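**Trarno opens its Gallmont demonstration workshop to trade visitors**

Gallmont, 5 September 2021

Trarno, which develops handling equipment for bathroom fitting and light assembly work, has held its first open day at the Gallmont workshop. Visitors from fitting firms, two technical colleges and the parts supplier Tambunan were shown how tasks are recorded with a hand-held gripper and then passed to a robot arm for playback and correction.

The hand-held tool is the starting point of the method. An operator carries out a task with the gripper in hand, and a camera on the tool records the view from the working end. No arm is involved at this stage. The recordings are sorted by task, checked for gaps and used to train the control software, which carries the project name Nititz.

Visitors were taken through the process in groups. Each session lasted 18 minutes and had two parts: a recorded task with the hand-held gripper, followed by a run of an existing program on the arm. Those who wished to try the gripper could do so between sessions under supervision. The tasks on offer were picking up a tap cartridge, placing a waste cover and turning a valve handle through a quarter turn.

"Most of the questions were about grip force and what happens when a part is slightly out of place," said Berenice Beltrán, head of applications at Trarno. "Both can be dealt with in the recording stage if the operator varies the starting position. We ask for that variation from the first day of training. A set of identical recordings is of limited use to us."

The current Nititz task library holds 355 checked recordings. A further 205 are awaiting review, mainly of valve and cartridge work. Recordings in which the part leaves the camera's view for too long are marked and kept apart from the training set. Trarno does not delete them, as they are used to test the checking software.

The Gallmont workshop is a single large room with a concrete floor, and work is carried out at full scale. A freestanding bathtub stands on the window side, and there is an upright white board on a black stand.

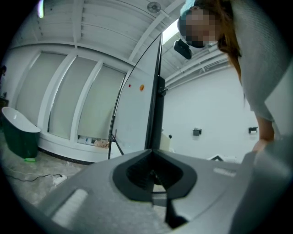

Recording in a room of this kind is slower than recording at a bench, but the lighting and the distances are closer to those met on site. Trarno plans to use the same room for the next set of tasks, which will cover the fitting of overflow plates and the handling of flexible hoses. Hoses are expected to need more recordings per task than rigid parts because their shape changes during the grip.

Tambunan will supply sample fittings for the next stage. The parts will be returned after testing with a short report on how each was gripped and any marks left on the finish.

A second open day is planned for December. It will follow the same format, with longer sessions for visitors who want to bring their own parts. Parts must fit within the jaw opening of the gripper and should be free of sharp edges. Firms wishing to attend should write to the Trarno applications office in Gallmont, stating the number of visitors and the type of part they intend to bring.

**Notes to editors**

Trarno designs grippers, recording tools and control software for fitting and assembly work. Nititz is the company's task recording and training project. Requests for interviews with Berenice Beltrán should be sent to the Trarno press desk.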